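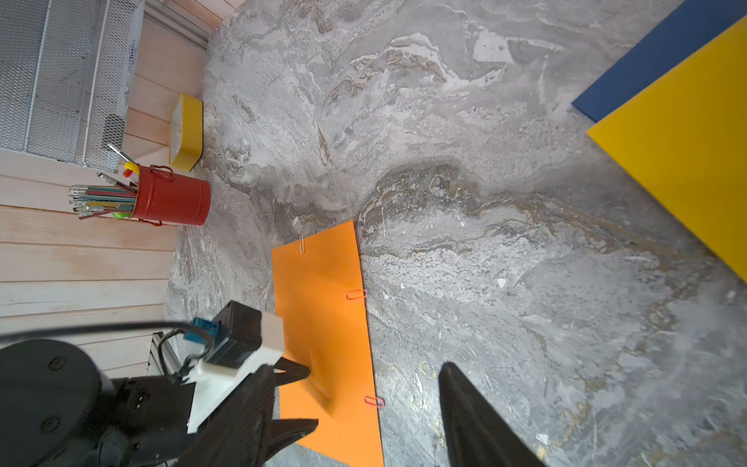 4. Teaching the paper clip task by hand

Right, you've got both arms powered, the leader arm moves the follower, and nothing smells of burning. Now for the bit I like best! In this section you'll drive the follower through the job yourself, over and over, while the Rastia recorder saves what the joints and the wrist camera are doing. I still use paper clips on a sheet of coloured card for this. They're fiddly enough to show up every bad habit you have, and they cost next to nothing.

If your leader arm drifts or the follower lags behind your hand, go back to section 3 and redo the zeroing. Please don't try to learn to live with it. I did that for most of November and had to bin the lot.

4.1 Before you start

1. Put the card flat where the gripper can get to it with the elbow still slightly bent. If the arm is at full stretch you'll feel it go vague and wobbly near the tip.

2. Slide the clips on at the edges of the card. Leave a bit of each one sticking out so the fingers have something to get hold of.

3. Open the wrist view in Rastia and move the gripper about. You want to see the card between the two fingers, and at least one fingertip the whole time.

4. Check the cable at the wrist. It needs a loop with some slack in it – turn the wrist all the way one way, then all the way back, and watch that the plug isn't being tugged.

Note: a shiny or patterned floor is fine, I've worked on all sorts. What does matter is that the card stands out from it. Orange has been good to me. White card on a pale floor was hopeless.

Caution: keep your free hand out of the space between the fingers while the follower is live. The grip is set low at the factory but it will still pinch, and the arm doesn't know you're there.

4.2 Recording your first run

1. Bring the follower to the rest pose and press R. You'll hear one beep.

2. Move in over the card and stop for a moment above the clip you're after. I count to two in my head.

3. Lower the open fingers until the tips are just clear of the floor. Go slowly here, slower than feels natural.

4. Squeeze the leader trigger gently until the fingers close on the clip. When they stop moving, stop squeezing.

5. Pull the clip away from the card, sideways and in line with the way it slid on. If you lift straight up the card comes with it (everybody does this the first time, and it does look quite funny, flapping about).

6. Carry the clip to your drop spot, open the fingers, go back to rest and press R again. Two beeps means the run is saved.

A decent run takes me less than 30 seconds. The recorder cuts off at 900 frames whatever you're doing, so if you've been dithering, press X to throw the run away and start afresh.

4.3 How many, and how different

Do five runs and then stop and watch them back. Solène Chevalier, who wrote the replay screen, put the speed slider in for exactly this, and I'd use it at half speed. Look for places where your hand jerked or you changed your mind halfway. Delete those runs.

After that, carry on in short batches and change something between them. Turn the card a little. Swap which clip you go for. Shift one further down the same edge. If you've got clips in more than one colour, decide now whether colour matters to the task, and type it in the task box the same way every time. "Red clip" in one run and "the red one" in the next will be filed as two separate jobs.

Note: other bits and bobs can stay in view as long as the arm can't knock them. Moving them now and again helps as well. Şükran Değirmenci at our Hernton workshop shuffles hers between batches and gets steadier results than I do, annoyingly.

4.4 If things go wrong

Fingers close but miss the clip: you're probably too high. Come down a touch and try again from the pause.

Card slides along the floor: a small bit of tape under the far edge. Press it down well.

Wrist view freezes: end the run with X, push the camera plug home, reopen the view. Don't keep a run with a frozen patch in it.

Follower stops dead and the light blinks: it has hit its load limit. Let go of the trigger, back the leader off, and hold the reset button until the light goes steady.

Once you've a set you're happy with, save it under a new name and go on to section 5 for training.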